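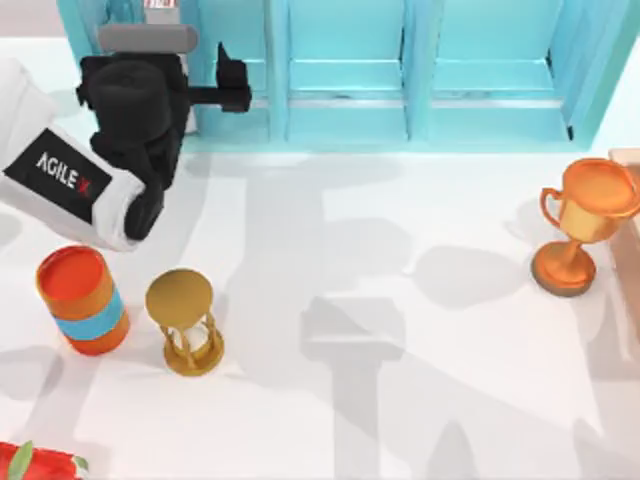 White tabletop, teal cabinet and a spot of orange.

We had been promising ourselves a proper look around the Stindside kitchen and home fair for years, and this August we finally went. The drive took longer than it should have (road work just past Drodura, and then a wrong turn that was entirely my fault), so we rolled in after ten with a thermos of coffee already empty between us. Parking was in a mowed field, and a ticket was 20 at the gate.

My sister is redoing her kitchen, so cabinets were the official reason for going. There were plenty of them! Painted ones, plain ones, a whole row in greens and blues that she kept wandering back to while I held the bags. The Netance stand had the drawers I liked best – deep enough for my big soup pot, with a divider you could slide along with one finger. She asked about delivery and was told 40 days, which seemed fair, and then she asked about hinges for so long that I went off and found a chair.

The part I enjoyed most was the Baranauskienė pottery stall, way at the back past the tile people. They throw everything in a small workshop and bring it over in crates of straw, and the glazes were lovely, a milky gray and a brown like strong tea. I bought two soup bowls and a butter dish and have regretted leaving the pitcher behind ever since. If you go, get the pitcher.

Lunch was beet soup and dark bread in the big tent, eaten at a long shared table with a very friendly family who had come for gutters. The line was slow, so go before noon if you can. There's a board by the entrance giving last year's attendance as 1,256, and I'd guess they all wanted soup at the same time we did.

We left at four with sore feet, a tote full of paint cards and no decision whatsoever about the cabinets. She is leaning toward green now, or was when I dropped her off.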